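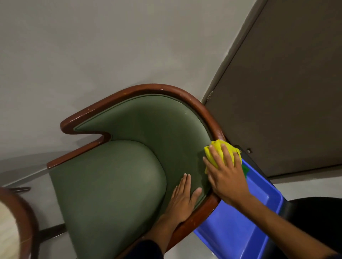
Visit to Drirotach, Undesmont
16 December 2019

I had wanted to see this company since April, when they first wrote that their cleaning robot would work in a real lounge and not only in a laboratory. The open day was free, but one had to register. We were 41 visitors, and we were divided into two groups at the door. My group started with the workshop and the other one with the lounge, and in my opinion our order was the better one.

Drirotach makes one robot, the Tritonness. It has two arms on a low base with wheels, and its task is to wipe furniture in hotels and waiting rooms: armchairs with fabric, wooden frames, small tables with a stone top. People wipe such things without thinking. One hand holds the chair and the other hand moves the cloth, and when the cloth comes to the wood the hand becomes softer by itself. The engineers told us that this was the most difficult part to teach, more difficult than finding the dirt.

In the workshop we saw an arm without its cover and a test bench where the wrist had made 2000 wiping movements on a piece of curved wood. The wood looked good, I must say. We were allowed to touch it.

Then we went to the demonstration in the Živković building, on the other side of the yard. The robot cleaned the first armchair slowly and well. At the round table it went wrong. The left hand was placed on the stone to keep the table steady, and the right hand had to follow the edge where the stone meets the wood.

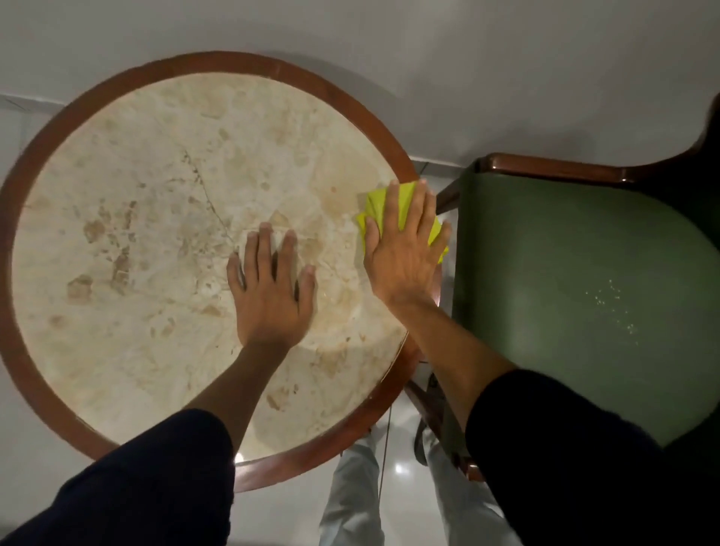 At this edge there is a very small step, and the cloth was caught on it. The right arm did not understand that it was caught. It pushed more, and the left arm, which is programmed to balance the right one, pushed more also. The table started to slide in the direction of the people in the first row. The limit for the force is 50 newtons, and at this value both arms must stop. The right arm stopped. The left arm continued until one of the engineers pressed the red button.

Nobody was hurt and the table did not fall. But it was quiet in the room for a moment, and a father took his child to the back, which I understood very well.

I liked that they did not hide it. The demonstration was ended and we were invited to look at the recorded values on a screen. Each arm has its own force limit, and the stop signal of one arm was not sent to the other while the robot was in the "steady" mode. It was added in the last software version, they said, and tested only with tables that were fixed to the floor. I asked why there was no rope or line for the public. The answer was that the robot is considered slow and light. I do not agree with this – a heavy table which moves slowly can also break a foot.

They will send a written report to all visitors who left an address. The second group did not see the robot moving, only the workshop and a video, and some of them were disappointed about it. Coffee was served until four o'clock. For those who plan to go next time, the parking place behind the building is small, and the bus stops directly in front of the gate.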